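World > Analysis > Trade and Transit

The Brostau Corridor and the Price of a Second Route

For most of its history the Brostau crossing handled timber, salt and little else. The rail line that reaches it from the coast is single track, 583 kilometers long, and was built to a gauge used on only one side of the border. Every container that passes through has to be lifted from one set of wagons to another.
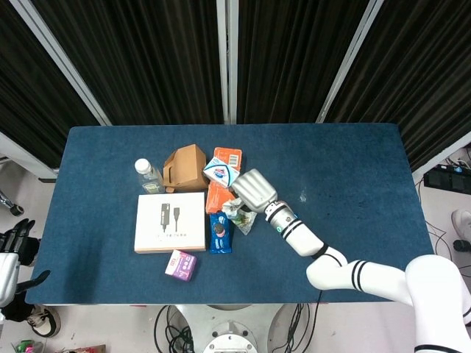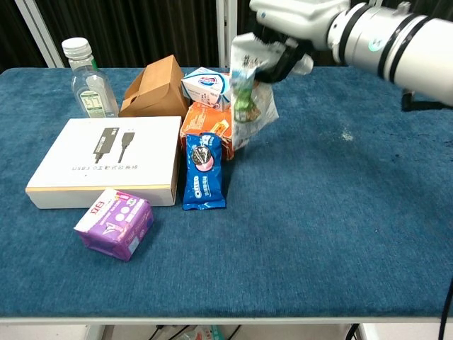
The crossing now matters to three governments. The coastal state wants a land route that does not depend on the strait. The inland state wants a port that is not controlled by its larger neighbor to the north. The third, which has no territory on the line, has offered to pay for a large share of the upgrade in return for long-term access to the container yard at Hakovwood.

The terms of that access are the main point of dispute. Under the draft agreement, the yard would be run by Trarkamo, a joint operating company in which the outside lender holds a minority stake and two board seats. Ordinary decisions pass by simple majority. Changes to tariffs, and any transfer of the lease, require consent from both founding states and the lender. In practice this gives the lender a veto over the matters most likely to cause trouble later.

Supporters of the draft describe the veto as a normal creditor protection. Similar clauses appear in many port leases, and the lender has accepted a shorter term than it first asked for. Critics point to the security annex, which allows "technical vessels and personnel" to use the coastal terminal on notice of three days. The annex does not define either term.

A study by the Mitsotakis-Vlachou institute puts the cost of the full upgrade at 410 million, excluding the gauge-change facility. It assumes that freight now moving through the strait would shift to rail at a steady pace once the second track opens. Shippers have been slower than that on comparable routes. Transit time is only one part of their calculation, and insurance rates for the strait have fallen since the last round of naval talks.

The northern neighbor has made no formal objection. It has cut transit fees on its own line and offered the inland state a customs arrangement that would remove most inspections for sealed cargo. The offer expires before the corridor could open, which leaves the inland government to weigh a saving it can have now against a route that would give it more room to bargain.

The draft goes to both parliaments in April. Ratification in the coastal state is expected to be close, and the security annex may be voted on separately. If it is removed, the lender has the right to reopen the financing terms.

Related
Who Pays for Dry Ports?
Gauge Breaks and Border Politics
Small States and the Use of Competing Offers
Reading the Fine Print in Terminal Leases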